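# Plidum two-finger gripper: review after 2,258 cycles, with notes on a grip-loss fault

Product: Plidum parallel gripper, electric, black, with bolt-on textured pads
Used on: Drarico arm, fixed bench cell
Work: oak-finish wood blocks, picked from a tray, presented to a sander, placed on a rack
Firmware: as delivered, then updated once

I bought this gripper to replace a pneumatic unit that needed an air line I no longer wanted in the room. It has now run 2,258 logged cycles in the Florham shop. I would have written a shorter and kinder review at the halfway mark. The fault described below showed up after that, and it takes up most of this page.

## Setup

Mounting took under an hour. The bolt pattern matched the Drarico flange with the supplied adapter plate. The cable is long enough to reach the base with slack, and the strain relief is adequate. The manual covers wiring and force settings in good detail. It says very little about what the gripper does when power drops, and that section should be read before buying.

Force is set in newtons through the controller. I ran at 50 N for most of the test. At that setting the pads left no marks on finished wood that I could find under a lamp.

## The fault

At cycle 2,137 the gripper reported "object held" while the fingers were relaxing. The block slid out during the swing to the sander and landed outside the tray, inside the guarding. No one was in the cell. The arm finished its path with nothing in the fingers, pressed the empty gripper toward the sanding head, and stopped on a collision fault.

I cleared it, checked the fingers for damage, and ran another 121 cycles with the sander switched off and a tray liner on the floor. The fault came back 2 times in that run, both on the swing.

Chih-ming Cheung looked at the logs with me. The held signal is taken from finger position at the moment of closing and then latched. It is not refreshed until the next command. If motor current sags after closing, force falls away and the status bit stays high. The arm controller has no way to know. In our case the sag came from a connector at the gripper end that had worked partly loose. It passed a continuity check at rest and failed with the wrist turning.

The loose connector I can blame on my own tightening. The latched signal is a design decision, and I consider it a safety defect. A part-held output that can stay true after the part is gone should not be sold as a part-held output.

## Where the part is held

Grip position matters more than the force setting on long parts. A block held near one end has most of its mass on one side of the pads, and any loss of force lets it pivot before it drops. 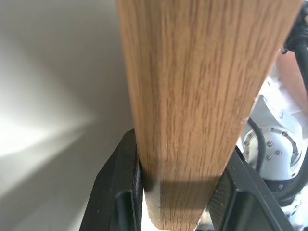
Our program gripped low for clearance at the sander, and I left it that way too long. The fingers close near the lower end of the block, close to the rounded tip, with the whole remaining length standing above them. The crosshatched pad surface does its job on wood and I have no complaint about its texture. It cannot make up for the lever arm. After moving the grip point closer to the middle and cutting the swing speed, I have had no pivoting at all, including in tests where I lowered the force on purpose.

## Vendor response

Uriel Arriaga at Esquivel, the distributor, replied the next day. He sent a replacement cable and a firmware update that adds a live current reading on a separate register. The latched bit is unchanged. You have to poll the new register yourself and stop the arm from your own logic. Mine now halts if the reading drops below the threshold during any move with a part. I tested it by pulling the connector by hand with the arm at reduced speed. The stop worked each time.

He did not say whether the status bit would be corrected in a later release. I asked twice.

## Other points

- Finger alignment held through the test. No measurable play at the tips.
- Dust settles on the matte finger bodies and in the slots. I brush them out at each shift change.
- Pads are replaceable with one hex key. The screws are short and easy to lose.
- The gripper is quiet. I could hear the connector clicking once I knew to listen for it.
- On power loss the fingers do not lock. Plan for a dropped part.

## Rating

Mechanically good, fair price, poor status reporting. I am keeping it, with the current check in place and the guard door interlocked for every run. For light parts inside full guarding I would buy it again. I would not put it in a cell where people reach in between cycles, and I would not use it with anything heavy or sharp until the held signal is fixed.

If you already own one, check the gripper-end connector with the wrist rotated to both limits, and do not rely on the status bit during motion.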